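Arm drops the jar in real life, never in the simulator. Is the gripper faulty?

Posted in Robots and Automation > Faults and Safety
Asked by gridlocked_bench

I'm hoping somebody can tell me whether I'm being sold a story here.

We run one arm at our site in Fistville. It does small sorting work: it picks things off a table and puts them in a basket. The arm and the software came as a package through Dridia, and we've had it since November. Most of what it handles is boxes and cups and it does fine with those. Small round jars are the trouble. It picks one up, lifts it, starts to swing over, and somewhere on the way the jar slides out and lands on the table. Twice it has gone over the edge and onto the floor, and once that was a glass one, with a person standing close enough to get it on their shoes.

I kept a tally. Out of 349 jar picks it dropped 15. The vendor says that is inside what they'd expect. I say a thing that throws glass at people's feet is not "inside" anything.

What really bothers me is that they sent over a simulator report with 2,000 picks of the same jar and zero drops. Their reading is that the software is proven good, so the fault must be on our end: our jars, our table, our lighting, take your pick. They want us to pay for a service visit to find out what we're doing wrong.

Things I've tried already:

Cleaned the finger pads with a damp cloth and let them dry.
Turned the speed down one step. Fewer drops, I think, but I didn't do enough picks to swear to it.
Swapped to a different batch of jars. Same thing.
Restarted everything, because support always asks.

The arm doesn't throw an error when it happens. It carries on to the basket, opens up, lets go of nothing, and logs a good pick. So the log on the machine says we have had no drops at all, which support quoted back to me as if it settled the matter.

Is the gripper bad? Or is it the software, and are they hiding behind that report?

14 people found this useful to ask

Plendanon
Replied in the evening, edited once

I'd be slow to blame the gripper and even slower to believe the report.

Take the log first, as it's the easy part. Your machine counts a pick as good when the moves are finished. It isn't checking that anything is in its hand. Most grippers of this sort can tell how far the fingers closed, so if they go all the way shut during the swing, the jar is gone and the arm ought to stop right there. Find out if yours reports finger position, and if it does, ask why that check is switched off or was never set up. I'd want that in writing. Until it's fixed, that log is worth nothing to either side, and I wouldn't let them quote it at me again.

Now the drops. Fifteen out of 349 is a bit over four in a hundred. For a demo that's fine. For glass over a hard floor with people nearby it's lousy, and I don't care what the brochure says.

My guess is grip force, or where on the jar the fingers are landing. A round jar held by two flat pads only touches along a narrow strip. If the fingers come down a little high and catch the lid or the shoulder, it'll feel solid on the lift and then start to roll or slip once the arm speeds up sideways. That would fit with you seeing fewer drops at the lower speed. It would also fit with boxes giving you no trouble.

What I'd do, in this order:

Keep people back. Put a real barrier up, or at least mark a line on the floor and mean it. Use plastic jars for every test.
Film a run from the side at the height of the jar. Your phone is fine.
Look at the drops and note where the fingers were touching. If it's a different spot each time, the vision or the calibration is off. If it's the same spot each time, somebody typed in a bad number.
Check the pads for a shine. Worn pads go glossy and lose their bite, and a damp cloth won't bring that back.
Only then touch the force setting, and a little at a time. Too much on glass and you'll have a different mess.

Don't pay for the visit before you've got the film. You'd be paying them to guess.

strobel_shift
Replied the next morning

Its the gripper. We had one that did this and they swapped it and it was fine after. Tell them you want a new one and dont take no.

(Comment from gridlocked_bench: Did they say what was wrong with the old one?)

(Comment from strobel_shift: No. Might have been the cable now I think of it, they changed that too.)

Tabletop Skeptic
Replied in the afternoon

I agree with most of what Plendanon wrote and with none of what came after it. But your other question hasn't been answered, the one about the report. I've sat through enough of those to have opinions.

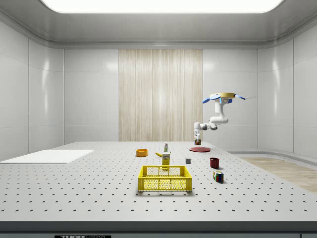

Simulator results tell you how the software behaves in the world somebody built for it, and the first thing to ask is how much of your world made it in. I pulled a still from one of the test setups I've had to review so you can see what I mean. The arm has a small dark brown jar in its gripper, held just over the back of the table, with a yellow basket at the front and the usual banana, cup and Rubik's cube set out around it. Looks tidy, looks convincing. What you can't get from it is how slippery that jar is supposed to be, and the whole argument hangs on that. Somebody picked a friction number. If they picked a generous one, you could run it 2,000 times or 2 million and learn very little about glass.

So ask Dridia these, and ask for numbers back:

What friction value did they use between the finger pads and the jar, and where did they get it? If it was the default, the report is close to worthless for your purpose.
Did they vary it from run to run? Same for the weight of the jar, and for small errors in where the arm thinks the jar is. If all 2,000 runs had the same jar in nearly the same place, you've been shown one test a lot of times.
Were the jars full or empty? Liquid moves. Plenty of simulators treat a jar as one solid lump.
Was the arm moving at your speed, or slower?
How did they decide that a pick had succeeded? This is the one I'd push hardest. If the simulator scores a pick the same way your machine does, by finishing the moves, then it could have dropped jars all day long and still reported zero.

I had a supplier go very quiet on that last one once. We got a corrected report a while later and it had drops in it.

You do need to be fair to them on one point. A clean run in simulation does rule some things out. If it was done with your version of the software, and that's another thing to ask, then gross planning mistakes are less likely, such as the arm swinging wide or opening its hand halfway across. It leaves you with contact, wear and calibration, and those are all things they supplied and set up. I can't see how "it works in our simulator" turns into "so you pay for the visit."

On safety, I'd go further than Plendanon. Take glass off that job today. You've got an arm that can lose what it's holding without noticing, and that's enough to stop on, whatever the cause is. If your site keeps an incident book, the one that landed by somebody's shoes goes in it, with the time and what the log said. It will be a lot harder for them to say it's inside what they'd expect once it's written down like that.

(Comment from gridlocked_bench: Glass is off as of lunch. Found the gripper settings page and there's a box for "confirm hold" that isn't ticked. I haven't touched it yet, I want a screenshot in their inbox first. Filmed 5 drops with plastic jars and the fingers are high on the lid in all of them.)

(Comment from Plendanon: Same spot every time, then. Look for a height offset in the jar's settings and ask them who entered it before you change it.)

(Comment from Tabletop Skeptic: And still ask about the friction number. Don't let them trade you one answer for the other.)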